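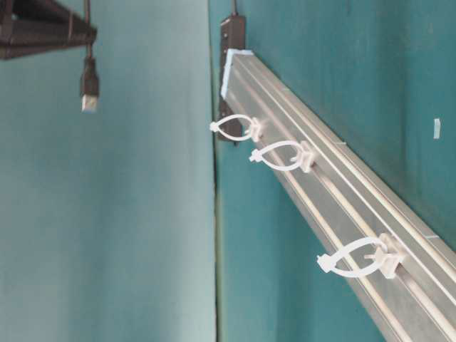 Three white cable ties, all empty and pointing roughly leftwards.

September 2025, by Hjalti Skov

I have moved house with a drawer full of leads and I would like to talk about it. The drawer came from Gralby to Buvberg in its own box, labelled KITCHEN, and has now been unpacked into a drawer exactly like the old one. The van cost 2,000 and I reckon a fair share of that went on carrying a scart lead over a hill.

Su-bin says to throw out anything I can't name. I can name most of it, that's the trouble. There's the charger for a phone I dropped in a lake, and 14 metres of aerial cable bought for a loft we no longer have.

So I spent Sunday coiling. You wrap each one loosely over your hand, tie it in the middle and write on a bit of masking tape what it does. By teatime I was writing things like "printer?" and "Dad's" – and then just "black".

The tip takes small electricals until October. I've put the box by the front door, where I now step over it.

14 comments | 3 shares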